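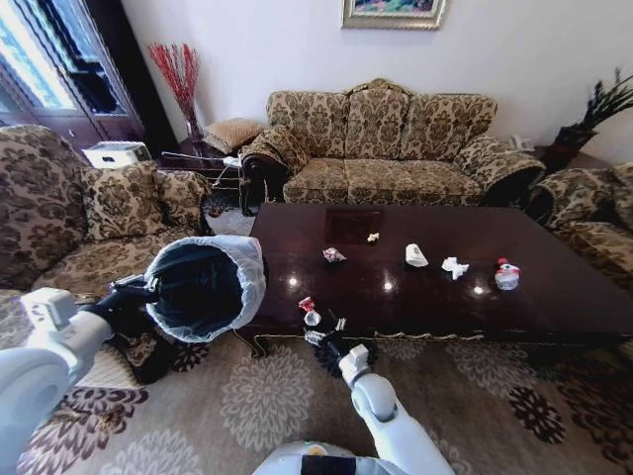

九月。朝から曇り。七時前に起きて湯を沸かした。昨夜は遅くまで人がいたので、台所の流しに皿が残っている。先にそちらをやった。皿、フォーク、大きい鍋。鍋の底に米がこびりついていたので、水を張って置いておく。

居間のほうは昨夜のままになっていた。ごみの多くはテーブルの上にある。赤と白の包み紙の丸まったもの、横に倒れた紙コップ、使ったティッシュ、銀色の紙の切れはし。量としてはたいしたことがないのに、ああいう艶のある天板の上にあると目につく。暗い赤茶のところに白いものがあると、廊下からでも分かる。この家に来たばかりのころは立派なテーブルだと思ったが、暮らしてみると手のかかるテーブルである。埃も指の跡もみんな見える。

朝食はパンとゆで卵。卵はゆですぎた。コーヒーは昨日の客にほとんど出してしまって、缶の底に一杯分だけあった。買い物のメモに書く。コーヒー、食器用の洗剤、単三の電池、玉ねぎ。

昨夜来たのは Irén Kun さんと Dénes Gulyás さん、それに Mei-kuen Au さん。Asnakech Berhe さんは来る予定だったが、夕方に電話があって、下の子が熱を出したのでやめておくとのことだった。料理は Kaewkla から取った。カレーを二種類と、揚げた春巻きと、もち米。もち米は足りないだろうと思って家でも米を炊いたが、そちらがほとんど余った。昼はこれを食べることになる。

話はだいたい引っ越しのことだった。Dénes さんが十月の終わりに Stindport に移る。港の倉庫会社の経理の口が決まったそうで、部屋ももう見つけてある。駅から坂を上がったところの三階で、エレベーターはない。冷蔵庫をどうやって上げるかという話に三十分もかかった。Irén さんは業者に頼めと言い、Dénes さんは弟と二人で上げられると言う。Mei-kuen さんは、古い冷蔵庫は置いていって向こうで中古を買ったほうが安いのではないかと言った。私もそう思ったが黙っていた。人の冷蔵庫である。

そのあと写真を見せてもらった。窓が二つあって、片方から海が少し見える。台所はとても狭い。ガス台が二口、その横に流し、それで終わり。今の部屋の食卓は入らないだろうから、欲しければ譲ると言われた。うちは家具つきで借りているので置き場所がない。断った。Mei-kuen さんが見に行くことになった。

食後に Irén さんが鞄から菓子を出した。小分けに包んであるものがいくつもあって、話しながら食べると包みが増えていく。私も三つは食べた。中がやわらかいのと固いのとあって、固いほうがうまい。奥歯の詰め物が少し気になった。来月までに歯医者に電話すること。これも前から書いている。

小さい透明な感じの容器に赤と白の雪だるまのような飾りがついているものがあって、これは捨てるか取っておくか少し迷った。九月に雪だるまもおかしいが、季節の外れたものが安く出ていることはある。クリップか輪ゴムを入れるのにちょうどいい大きさではないかと思う。しかしそう思って取っておいた容器が書斎の棚にもう並んでいて、何も入っていない。とりあえずテーブルに残して、決めるのはあとにした。

八時過ぎ、鍋の米がふやけたのでへらで落とした。ふきんを二枚とも洗って干す。曇っているから乾くのは遅いだろう。

家主の Csaba Boros さんから先週手紙が来ていて、返事をまだ出していなかったので、朝のうちに書いた。来年も続けて借りるかどうかということと、居間の家具について。Csaba さんは、もし邪魔ならソファもテーブルも引き取って物置に入れると言ってくれている。お母さんが使っていたもので、売る気はないらしい。私としては、自分で選んだら絶対にこうはならなかったと思う部屋である。脚に彫りの入ったテーブルに金色の縁取り、花模様の布のソファ、それに丸い大きな花の絨毯。模様の上に模様がある。最初の一か月は落ち着かなかった。前の部屋は床も壁も白くて、本棚と机しかなかった。

今はもう慣れて、見ているようで見ていない。それに便利なところもあって、絨毯の柄のおかげでパンくずがあっても分からない。分からないのがいいことかどうかは別で、掃除機をかけるとけっこう取れる。テーブルは重い。前に一人で少し動かそうとして腰を痛くしたので、それ以来動かしていない。絨毯に脚の跡が深くついていると思う。

返事には、来年も借りたいこと、家具はそのままで結構なこと、風呂場の換気扇がまた鳴ることを書いた。換気扇については去年も書いた。去年は Csaba さん本人が脚立を持って来て、羽根を外して洗って、また付けた。それで半年は静かだった。今度は軸のほうではないかと思うが、見ても分からないので、音のことだけ書いておいた。低く唸って、止めるときに一度かたんという。

書き終えて封をしてから、家賃の振込日のことを聞くのを忘れたのに気づいた。封筒を開けるのも面倒で、次の手紙にする。

午前の残りは仕事。Torard の説明書の訳で、全部で 142 ページある。今日は 8 ページ進んだ。食品乾燥機の手入れの章で、同じ文が何度も出てくる。「トレイを取り外し、ぬるま湯で洗い、完全に乾かしてから戻してください」。原文のほうが、あるところではトレイと言い、あるところでは棚と言い、あるところでは網と言う。三つとも同じ部品なのか、違うのか、図を見てもはっきりしない。前の章の図では一つだけ形が違うようにも見える。問い合わせの一覧に足した。一覧はこれで 13 件になった。そろそろまとめて送らないといけない。

問い合わせは、ためると一度で済むが、返事が来るまでのあいだに間違ったまま先へ進んでいることになる。早く送ると何度も送ることになって、先方の担当者の返事がだんだん短くなる。前の仕事のときは、最後のほうは「はい」と「いいえ」だけだった。それで困らなかったから、それでもいいのかもしれない。

昼は余りの米に、余りのカレーの汁をかけて温めた。春巻きは一本残っていた。昨夜は皮がぱりぱりしていたのが、もうしんなりしている。フライパンで焼き直したら少し戻った。青いほうのカレーは一晩おいたら辛くなったような気がする。水を二杯飲んだ。

食べながら、残った米をどうするかを考えた。茶碗にあと四杯はある。二杯分ずつ包んで冷凍庫に入れることにしたが、冷凍庫にはもう先月の米が入っている。先月のを手前に出し、今日のを奥に入れた。奥から何か分からない包みも出てきた。霜がついて中が見えない。ひき肉か、餡こか。札を貼っておけばいいのにと毎回思う。今回は米に札を貼った。分からない包みは、また奥に戻した。
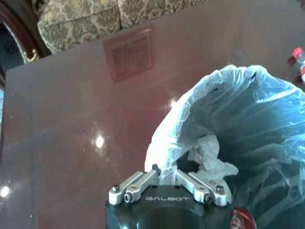 袋の買い置きが残り少ない。洗剤や電池は切れる前に書いておくのに、ごみ袋だけは最後の一枚を出してから気がつく。前に買ったのは口を縛る紐がついている厚手のもので、値段のわりに使いにくかった。口が硬くてなかなか開かない。薄い水色の半透明のやつは安いし、口を広げればちゃんと広がって、くしゃくしゃのティッシュが一つ入っただけの袋でも中がよく見える。出す前に分別を確かめるのにはこのほうがいい。難は薄いことで、とがったものを入れるとそこから裂ける。串や割れたものを捨てるときは新聞紙に包む。

この町はごみの分け方が細かい。紙、プラスチック、金属、その他。来た年に役所でもらった表を冷蔵庫に貼ってあって、もう端が茶色くなっている。迷うのは、紙のようで内側が銀色のものと、油のついた紙。表には「汚れのひどいものはその他へ」とあるが、ひどいというのがどの程度かは書いていない。カレーの容器は洗えばプラスチックだと思って洗うのだが、黄色い色が落ちない。二回洗って、まだ黄色いのはもう色だと考えてプラスチックに入れている。Irén さんの家では全部その他に入れているそうで、昨夜そう聞いて少し気が抜けた。

お菓子の包みはその他。紙コップもその他にしている。前に Asnakech さんに、あれは紙ではないのかと聞かれたことがある。内側に何か塗ってあるから違うと答えたが、表で確かめたわけではない。あとで表を見たら紙コップの欄はなかった。いまだにどちらなのか知らない。

昨夜紙コップを出したのは、うちのガラスのコップが足りないからで、去年までは六つあったのが今は三つになっている。一つは私が流しで割り、一つは窓を開けていたときに風でカーテンが当たって落ち、もう一つは分からない。分からないのがいちばん気になる。どこかの部屋にあるのかもしれないと思って、前に一度、本棚のうしろまで見た。客用のものを買い足そうと思いながら、客が帰ると忘れる。買い物のメモに「コップ」と書いた。書いてから、食器は高いので別の日にしようと線を引いた。線を引いたあと、やはり安いのがあれば、と小さく書き足した。

二時ごろから天板を拭いた。最初に乾いた布で埃を払い、固く絞った布で拭き、また乾いた布。濡れた布だけで終わらせると、乾いたあとに筋が残って、天井の明かりが映るところで全部見える。Csaba さんのお母さんは専用の艶出しを使っていたそうで、Tondance という缶が物置の棚に残っている。使っていいと言われているが、蓋が固まって開かない。湯で温めれば開くかもしれないと思って何か月もたった。今日も開けていない。

金色の縁の溝に細かいものが詰まる。ここは布では取れない。古い歯ブラシでこすると出てくる。何の粉か分からないが茶色い。端から端までやると肩が凝るので、手前の側だけにした。向こう側はソファに座らないと見えない。

縁を拭いていたら、絨毯に何か光るものが落ちているのを見つけた。拾ったらイヤリングだった。小さい銀色の輪で、片方だけ。Irén さんのか Mei-kuen さんのか。二人に同じ文面で送った。Mei-kuen さんからすぐ返事が来て、自分は耳に穴を開けていないとのこと。そう言われればそうだった。何年も会っているのに見ていない。Irén さんからは夕方まで返事がなかった。

そのあと掃除機をかけた。廊下、居間、書斎の順。居間はソファの下まで入れるとよく吸う。吸い口に何か詰まる音がしたので、止めて見たら綿埃とボタンが一つだった。灰色のボタンで、心当たりのあるシャツはもう捨てた。ボタンの缶に入れた。この缶も、ここから取って使ったことは一度しかない。

掃除機の紙パックも替え時だが、替えは一枚残っているので今日のメモには足さない。一枚残っているうちに書けばいいというのは分かっている。袋と同じである。やはり書いた。

三時半に出かけた。郵便局で Csaba さんへの手紙を出し、切手を買った。窓口に三人並んでいて、前の人が大きな箱を持っていた。書類の欄が足りないとかで、裏にも書かされていた。そこから市場のほうへ回って、玉ねぎとコーヒー、洗剤。玉ねぎは網に入ったのしかなく、一人では多いがそれにした。ごみ袋は水色のがちょうど切れていて、白いのがあった。厚さは同じだというのでそれを買った。電池は忘れた。店を出て橋を渡ったところで思い出したが、もう戻らなかった。

ガラスのコップも見た。金物屋の表に籠で出ていて、底が厚くて丈夫そうだった。ただ、一つずつ形が違う。手に取って比べると口の広さも違う。三つ選ぼうとして、どうせなら高さだけでも揃えようと並べてみたりしているうちに、店の人が出てきて箱に入った新しいのを勧める。それは四つ組で、足せば七つになって、しまう場所がない。結局買わずに帰った。紙コップはまだ半分以上残っているはずである。

帰りに公園を通った。栗の木の下の実はもうだいぶ拾われていて、いがだけ残っている。葉はまだ緑だが、端のほうが茶色い。去年は十月に入ってすぐに寒くなって、暖房の点検が間に合わなかった。今年は早めに頼もうと思っている。これも手紙に書けばよかった。次の手紙に書くことが、家賃の日と暖房の二つになった。

家に着いて、洗剤を詰め替え、コーヒーを缶に移した。缶に入りきらない分は袋の口を折ってゴムで留める。輪ゴムがすぐに見つからず、台所の引き出しを二段とも開けた。一番下の段の奥にあった。やはり輪ゴムの置き場所は決めたほうがいい。そう思って居間に行き、雪だるまのような飾りの容器を手に取って、輪ゴムを入れてみた。太いのは曲がってはみ出るが、細いのなら入る。それで冷蔵庫の上に置いた。書斎の棚の空の容器は、あれはあれで今度まとめて捨てることにする。

五時前に Asnakech さんから電話。下の子の熱は昼に下がって、今はもう走っているそうである。昨夜のことを聞かれたので、Dénes さんの冷蔵庫の話をしたら、うちの夫の車を貸せるかもしれないと言う。荷台のある車で、冷蔵庫なら横にせずに積めるらしい。三階に上げるのは別の問題だが、Stindport まで運ぶのはそれで済む。Dénes さんに伝えておくと言って切った。伝えるついでに昨夜の傘のことも書いた。玄関に黒い傘が一本残っていて、私のではない。柄の先が少し欠けている。

返事は十分ほどで来た。傘は自分のではない、車は助かる、日にちはまだ決まらない。では傘は誰のか。昨日は雨が降っていないから、もっと前からあったのかもしれない。先月 Csaba さんが水道を見に来たときは雨だった。これで次の手紙に書くことが三つになった。

Irén さんからも夜になって返事があった。イヤリングは彼女ので、家中探していたとのこと。来週、仕事の帰りに取りに寄るという。なくさないように、どこに置いたかをここに書いておく。書斎の机の右の引き出し、切手の箱の中。切手の箱は蓋の青いほう。

夕飯は玉ねぎのスープと、朝の残りのパン。玉ねぎは三個使った。薄く切って弱火で長く炒めて、途中で電話の用件を思い出して手を止めたので、少し焦がした。焦げたところの色がついて、かえって見た目は店のものに近くなった。味は少し苦い。チーズがあればよかったが、昨夜食べてしまった。

食後、もう少し仕事をしようと思って机に向かい、問い合わせの一覧を読み返した。最初のほうの二件は、あとの章を訳しているうちに自分で分かったので消した。残りを番号順に直して送った。送ってから、消した二件のうち一つはやはり聞いておくべきだった気がしてきた。蓋の向きの件。明日もう一度図を見る。

寝る前に台所のごみの口を縛って、裏口のところに出した。紙とプラスチックは回収がまだなので、そのまま。居間の明かりを消しに行ったら、天板の手前に拭き筋が一本残っていた。斜めから見ると見える。乾いた布を取ってきてこすったら消えたが、今度は指の跡がついた。

十時半。風が出てきて、風呂場の換気扇が止めてあるのに少し鳴る。明日は電池と、歯医者の電話。ふきんはまだ乾いていないので、椅子の背に掛け直した。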